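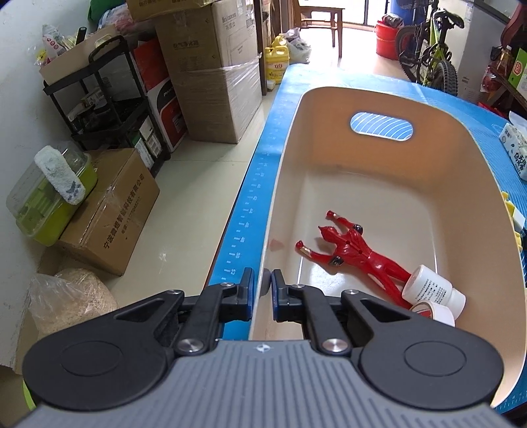 Print this ticket | E-mail this ticket

Ticket: bins and mats, Room 3, toy tidy-up
Opened by: Jade Staniforth
Status: Open (was Closed, was Open)

JADE, 8:10
Ok so the sorting isn't working again. Toys and bathroom type stuff ending up in the same long beige bin. This morning one has the red figure in it with a white bottle lying at its feet. Bottle has small print on it, can't be a toy bottle surely?? Plus a white ring thing next to it. Need a decision on what goes where before the afternoon group, I've got 24 kids coming and no time.

DECLAN GALLAGHER, 8:32
Which bin. Long one or the square Kornar ones?

JADE, 8:35
Long one. Beige, handle hole in the end. On the blue mat with the ruler numbers down the side.

DECLAN, 8:41
Ok. Long beige = toys ONLY as far as I know. Bottles go on the high shelf, lid checked. Rings, rolls, tape, anything round and white goes in the craft drawer. Was on the old label sheet.

JADE, 8:44
Label sheet is gone. Peeled off sometime in May, I think when the bins got washed.

DECLAN, 9:02
Will reprint. Can you try for now:
1. tip bin out on the mat
2. toys back in
3. everything else to the counter
4. wipe bin, dry it properly, labels won't take otherwise

JADE, 9:50
Done 1 to 3. No cloths left so 4 is waiting. Bottle on counter. Ring on counter. Tissues were on the mat not in the bin so I left them, do they have a home? It's the packet with Chinese lettering, blue-green pattern. Somebody's from home maybe.

VILGOT AASEN, 10:05
Tissues are fine on the mat while kids are on it. Basket by the door after. Also there are yellow and white plastic bits that live right beside the bin and never make it in, can we fix that at the same time? I step on them.

DECLAN, 10:11
Separate ticket pls

VILGOT, 10:12
It's the same bin

DECLAN, 10:15
Fine. Yellow and white bits: what are they from?

VILGOT, 10:20
No idea. Pladitz set? Tried fitting them to the Pladitz ramp, no. Tried the Daly garage, no. Putting them in a zip bag w/ a question mark on it.

BRENDAN FLANAGAN, 11:30
Jumping in. The real problem is bin size imo. We bought the long ones for the train track and the track moved to the cupboard, so now the long ones are mostly air and people drop whatever in. Red figure takes up one corner of it's life in there and looks lonely so someone adds a bottle. Smaller bins = less junk. Stirnetti do a half length one, fits the same shelf.

JADE, 11:34
Budget?

BRENDAN, 11:40
There's 300 left for the room. Haven't priced them yet. Would keep the long ones for dress up stuff.

DECLAN, 11:52
Not buying anything until we've tried labels again. Labels worked all winter.

JADE, 12:15
Labels worked when the kids who could read them were here. This group can't read yet. Picture labels??

DECLAN, 12:18
ok yes. Picture labels. Good.

SENAN NÍ BHRIAIN, 12:40
I can draw them. What do you need, list please. Keep it short I have the front desk until 2

JADE, 12:47
- figures (draw a robot or a hero guy, either)
- vehicles
- blocks
- animals
- a tissue, for the basket
- a big X over a bottle, for the long bins

SENAN, 12:49
X over a bottle might look like "no drinks"

JADE, 12:50
Also true. Do it

JADE, 1:35
Cloths arrived. Bin wiped and dried, red figure back in on his own. Bottle gone up on the high shelf, Vilgot took it. Didnt get to read what it was, whoever owns it please put your name on it.

VILGOT, 1:41
Ring is in the craft drawer. Sticks a bit, the drawer I mean. Not opening a ticket for it

SENAN, 2:20
Labels drawn, six of them. Laminator is jammed. Used packing tape instead, edges a bit lumpy, press down hard.

DECLAN, 2:31
Closing.

JADE, 4:15
Reopening sorry. Labels stuck ok on the square bins, long beige one won't hold, the wall is too smooth or the tape is cheap. Fell off twice in the afternoon session. Found a hairbrush in there at pickup.

DECLAN, 4:22
Try tying it on through the handle hole. String, punch a hole in the card. Short string please, no loops hanging down.

JADE, 4:40
Tied. Holding so far. Leave open till tomorrow and I'll check after the morning group. Still need: owner for the bottle, home for Vilgot's zip bag, Brendan to get the Stirnetti price in case.

BRENDAN, 4:58
Will look tonight

3 followers | 0 shares | Print | E-mail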